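Flellham Snack Swap: Frequently Asked Questions

Is this a club? Do I have to join?
No joining, no dues, no list. You turn up with snacks from somewhere else and go home with different ones. We have 60 regulars by now and plenty of people who come once, fill a tote bag and vanish, and both are welcome!

What counts as a snack?
Anything sealed and shop-bought that keeps at room temperature. Chips, crackers, wafers, dried fruit, roasted seeds, hard candy, those little seaweed sheets that are gone in two bites. We love homemade food, but please save it for the potluck in June.

How does the trading work?
One for one, by size. Small bag for small bag, big bag for big bag. If you can't agree, ask Lajos Kerekes at the front table. He has settled arguments over paprika peanuts that I thought would never end.

Do I need to know what the label says?
Not at all, and half the fun is guessing. Still, if you can read the language on the bag, please write the flavor and the main ingredients on a sticky note. We keep a stack of notes and markers by the door.

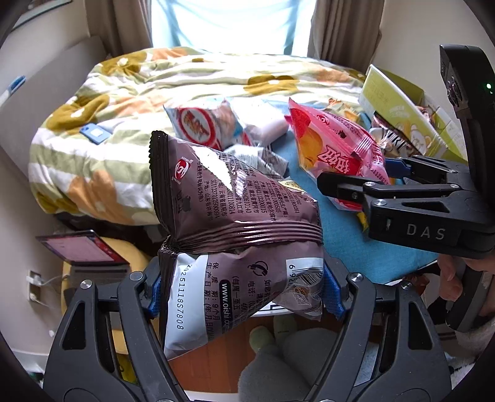
2 min read

I have an allergy. Is the swap safe for me?
Please be careful. We can't check every ingredient list, and a phone translation can get things wrong, especially on shiny packaging where the print is tiny. If a bag has no note and you can't read it yourself, leave it for someone else. Nut snacks go on the Indum table, at the far end of the hall by the coat racks (it's named after the old store sign hanging over it).

Can I bring something past its date?
Sorry, no. Check before you leave home, and remember that some countries print the day they made it and others print the last day to eat it. Some print both.

Where is it, and can I park?
We're in the Stedier Building, second floor. The lot behind it has 145 spaces and is free in the evening. The elevator is slow but it works.

Are kids allowed?
Yes! They are the best tasters we have. Under 12s need a grown-up with them.

What's the most popular thing anyone has brought?
Sour plum candy, by a mile. The Grgić family brought a suitcase of it last year and it was gone before the coffee was ready. Corn puffs come second. I'm still hoping somebody will bring back the black pepper ones.

What happens to the leftovers?
Take them. Whatever is left after that goes in the break room downstairs. At the last swap we traded 420 bags and had three left over, all licorice.

Is there a fee?
99 cents at the door, for the room. Coins are great.

Last updated February 4, 2020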